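Le port franc, les redevances et le reste

On m'a demandé après le dernier billet pourquoi je m'intéressais autant au port de Guston, alors que je n'y ai vécu que sept mois. La réponse tient à un chiffre. L'année de mon départ, les redevances portuaires représentaient plus de la moitié des recettes du territoire. Pour un endroit qui compte une seule ville digne de ce nom, Ullcombe, et une route côtière refaite par morceaux, c'est énorme.

Le mécanisme est simple. Les navires paient pour s'arrêter, les sociétés paient pour être domiciliées, et le gouvernement encaisse. Il n'a presque pas besoin de lever l'impôt sur les habitants. Tout le monde est content, moi compris quand j'y étais : je ne payais rien sur mon salaire, et l'essence coûtait moins cher que chez moi.

Le problème est apparu quand le grand armateur de la région, Moschos, a déplacé une partie de ses escales vers Lavbridge, plus au nord, où le tirant d'eau est meilleur. Le budget a perdu en un exercice ce qu'il avait mis longtemps à gagner. Il n'y avait rien derrière pour compenser. L'atelier de réparation navale avait fermé, la conserverie aussi, et l'école technique tournait avec trois enseignants.

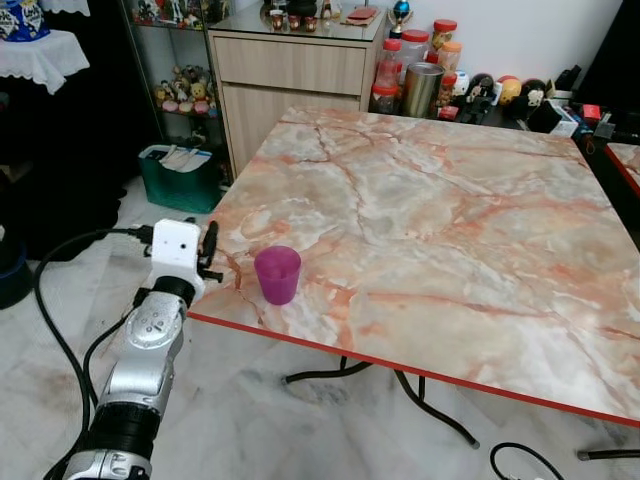 Un gobelet violet sur la table à plateau marbré.

J'ai relu mes notes de l'époque. Une bonne part de l'argent partait dans des primes. Prime de rentrée, prime de fin d'année, remise sur l'électricité. En mai, chaque foyer recevait 200 unités de la monnaie locale, sans condition de revenu. Je ne critique pas le principe, beaucoup de familles en avaient besoin. Mais la prime était versée aussi aux propriétaires des villas du cap, et le quai numéro deux attendait une grue depuis des années.

La monnaie est l'autre partie de l'histoire. Elle est arrimée à une devise étrangère à parité fixe : 100 contre 100, on ne se pose pas de question à la caisse. C'est commode pour le commerce et rassurant pour les banques. En revanche, quand les redevances baissent, le territoire ne peut pas laisser glisser son change. Il lui reste deux solutions, couper dans les dépenses ou emprunter. Il a emprunté.

Au début, cela n'a rien changé pour les habitants. Les taux étaient bas et les prêteurs se disaient qu'un port finit toujours par se remplir. Ensuite il a fallu renouveler les emprunts à des conditions moins bonnes. Le service de la dette est passé devant le budget de la santé. Je l'ai lu page 40 et quelques d'un rapport que personne n'avait l'air pressé de commenter. 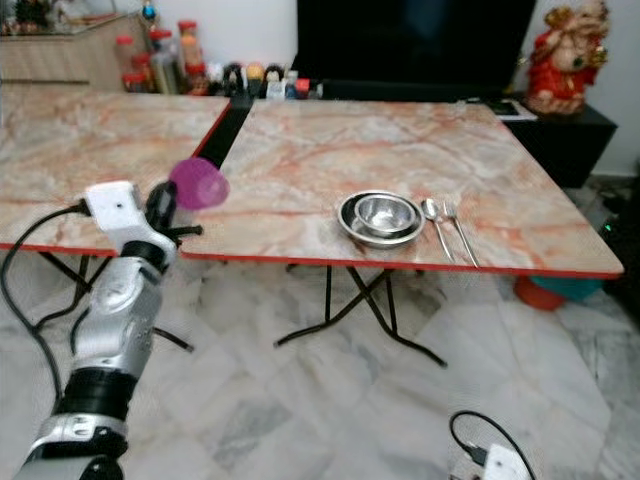

Il y a eu aussi l'épisode du fonds de réserve. L'idée était de mettre de côté une part fixe des redevances, placée à l'étranger, à laquelle on ne toucherait pas. Sur le papier je trouve cela raisonnable. Le texte prévoyait cependant une exception en cas de « circonstances particulières », sans les définir. Le fonds a servi dès la deuxième année, pour payer des salaires en retard, puis de nouveau pour la prime de mai. Je ne sais pas ce qu'il en reste.

On me dit souvent qu'un petit territoire n'a pas le choix, qu'il vend ce qu'il a, et que ce qu'il a c'est sa position sur la carte. Je suis d'accord en partie. Guston ne va pas se mettre à fabriquer des machines. Mais la réparation navale existait, elle employait des gens qualifiés et elle rapportait un peu. On l'a laissée partir parce qu'elle rapportait moins que les domiciliations - et qu'une domiciliation ne demande qu'une boîte aux lettres.

Je n'ai pas d'avis tranché sur la parité fixe. En sortir ferait monter le prix de tout ce qui est importé, c'est-à-dire à peu près tout. Y rester oblige à une discipline que les gouvernements successifs n'ont pas eue. Le prochain budget doit être présenté avant l'été. Je regarderai d'abord la ligne de l'école technique, puis celle du quai.

2137 vues - 3 commentaires

ferry_du_soir
Merci pour le billet. La conserverie a fermé avant le départ de Moschos, il me semble, pas à cause de lui.

L'auteur du blog
Oui, avant. Ma phrase pouvait prêter à confusion.

capnord
À Lavbridge on fait exactement les mêmes erreurs, avec un peu de retard.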